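3.2 遠隔操作による把持・配置課題の教示

読了時間 7分 シェア 22 コメント 9

本節では、遠隔操作によって収集した教示データの構成と、その収集手順について述べる。対象とした課題は、卓上に置かれた小型の物体を二指グリッパで把持し、浅い皿の上へ移送して解放するものである。
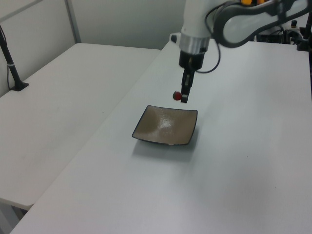
図7 把持・配置課題における作業環境。赤い小物体を把持したグリッパと、配置先の角皿。

教示の方式には、操作者がアームの手先を直接持って動かす直接教示と、離れた位置から入力装置を介して動かす遠隔操作とがある。予備実験では両方式を比較した。直接教示は習熟に要する時間が短い反面、操作者の腕や手が固定カメラの視野に入り、記録画像と実行時の画像との間に系統的な差異が生じた。また、手先に加えられた外力が関節トルクの記録に混入し、接触の検出に用いる閾値の設定を困難にした。以上の理由により、本実験では全試行を遠隔操作で収集し、直接教示によるデータは3.4節の比較にのみ用いる。

遠隔操作系には、Lastdenが開発した操作卓と、著者らが実装した通信層Tureoを用いた。操作者の手の並進および回転は手先座標系における相対変位として送信され、グリッパの開閉は独立した一軸の連続値として扱う。操作者が入力装置の把手を離した場合、アームはその時点の姿勢を保持する。再開時には入力側の原点を取り直すため、操作者は無理のない姿勢に戻ってから作業を継続することができる。

一試行は、物体への接近、把持、持ち上げ、皿の上方への移送、下降、解放、退避の各段階からなる。このうち操作者間の差が最も大きく現れたのは下降段階であった。皿が浅いため、解放高さが大きいと物体は縁を越えて転がり出る。一方、下降しすぎると指先が皿の底面に接触し、皿自体の位置がずれる。そこで操作者には、物体が底面に触れる直前で一度静止し、その後グリッパを緩やかに開くよう指示した。この静止区間は後段の区間分割においても手掛かりとなり、速度の極小点として安定に検出された。

皿の向きは試行ごとに変更し、作業台の辺に対して斜めとなる配置も含めた。皿の位置と向きを固定したまま収集したデータで学習した方策は、移送段階において画像をほとんど参照せず、記憶した軌道を再生する傾向を示したためである。なお、釉面に生じる反射は皿の輪郭抽出に影響を及ぼしうるが、照明条件の統制は行わず、除去処理も施していない。

収集には9名の操作者が参加し、計507試行を得た。このうち22試行は、通信の途絶または非常停止により中断したため除外した。把持に失敗した後に操作者が自ら再把持を行った試行は、除外せずに残した。回復動作を含む教示は、実行時に同様の失敗が生じた際の挙動を学習させるうえで有用と考えられる。ただし、再把持を含む試行は系列長が長く、学習時の標本抽出において過大に寄与するおそれがある。このため、試行単位で重みを正規化した。

各試行の成否は、退避完了時に物体が皿の内側に留まっているか否かにより判定した。判定は収集に関与していない西村明日香(Asuka Nishimura)が記録映像に基づいて行い、判断の困難な試行については操作者の申告を参照した。区間分割の具体的な手順と、Pladelskaの手法を基準とした比較結果は次節に示す。

© 2026 Shibata 研究部門 無断転載を禁じます お問い合わせ ページの先頭へ戻る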